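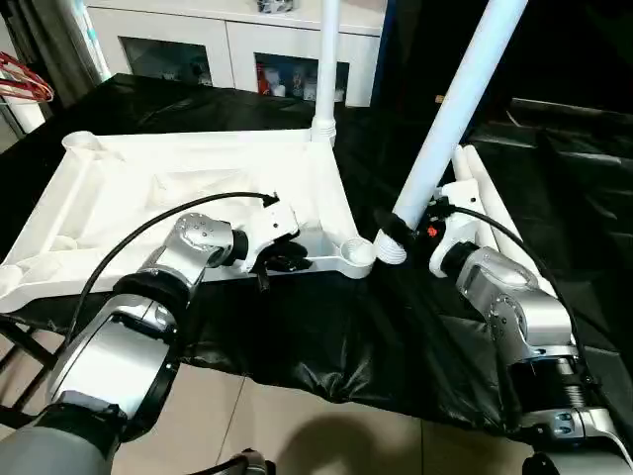

ok thread time. capstone update for the people who keep asking what we do in the lab till 10pm. we teach two robot arms to put together a cheap plastic shelf. that's it, that's the degree

1/ the shelf: white base, round sockets at the corners, poles go in the sockets, next shelf goes on top. you have owned one of these. you put it together in your socks while watching tv

2/ the class is a two-semester thing, each team picks a household job and has to get it done with both arms at once. Team next door (Mabuza) got folding. We're Grerkier. don't ask about the name, it was a typo on the signup form and then it was on the poster

3/ why both arms: base is so light that if you push a pole into it the whole thing goes for a walk. So left arm holds the base from the inside edge, right arm brings the pole. left arm does basically nothing and is the hardest part lol

4/ first plan was to grip the rim from outside. Bad. fingers kept riding up the ribs. Pressing on the inner edge near the socket you're working on = way better. took us three weeks to try it

5/ pole tips are threaded. so it's not just push, it's line up, touch down, then turn. The wrist runs out of turn before the thread is done, so you let go, unwind, regrab, go again. every regrab is a chance to lean the pole

6/ and a pole leaning a little at the bottom is leaning A LOT at the top. long stick. small gripper. physics 1

7/ numbers since someone asked: 240 demos recorded so far, all of them driven by hand by us. 87 got thrown out. mostly cross threaded, some where we just forgot to hit stop and it recorded us eating

8/ a demo takes a good driver up to 9 minutes if all the poles go in. I am not a good driver. I have been asked to do the labeling

9/ stuff I'd tell next years team, pls screenshot:
- grab the pole LOW. we were grabbing the middle for ages and the tip wandered everywhere
- lay the spare poles at the same angle every time, at least at first. mix it up later once it works at all
- check the cable slack on both wrists before you start, not after the yank

10/ also the table cover. Ours is shiny black plastic and it wrinkles. The base catches on the wrinkles and sits a tiny bit tilted and then your socket isn't where you think. smooth it out between runs. I have typed this in the group chat so many times

11/ white parts on black is great for finding the edges tho. White socket, white pole tip, white gripper, all in the same spot... less great. The last bit of lining up is where the policy gets lost, it sort of hovers over the hole thinking about its life

12/ we tried fixing that with a little search move, tip touches down and circles until it drops in. Works on the near corners. Far corners the arm is stretched out and the circle turns into an egg

13/ software side, short version bc I'm tired: learned policy gets the pole close, scripted move does the threading. Our advisor wants it all learned by the end. we want to graduate

14/ someone asked is that cheating. there's no rule about it in the handout, I read it twice. Verkell (other section) scripts the whole thing start to finish and it's gorgeous until you move the base an inch

15/ best full run so far: all four poles, no human hands. Once. In October. the video is 1421 seconds long and my mom watched the whole thing

16/ since then we're steady on two poles, third is a coin flip. fourth one the arms get crowded bc there's already poles standing up in the way. you have to route the right arm around, and the planner picks the dumbest path there is

17/ current fix is just changing the order. far corners first, near ones last, so you're never reaching over a standing pole. felt very smart for about a day, then remembered the far corners are the ones our search move is bad at. see 12

18/ demo day is at the Trudar center, we get a table and one outlet. ONE. bringing a power strip and a second power strip

19/ q from replies: "can it take the shelf apart" no. we do that. every single time. my wrists hurt

20/ q: "what gripper fingers" the stock black ones. We printed curved ones for the poles, held the pole great, couldn't do anything useful against the base. back to stock

21/ q: "can freshmen come watch" yes, evenings, after 6. don't lean on the table. pls. it moves the table and then we recalibrate and then I miss the bus

22/ ok going back in, we need thirty more with the base turned sideways before we lock up. will post the next full run if theres a next full run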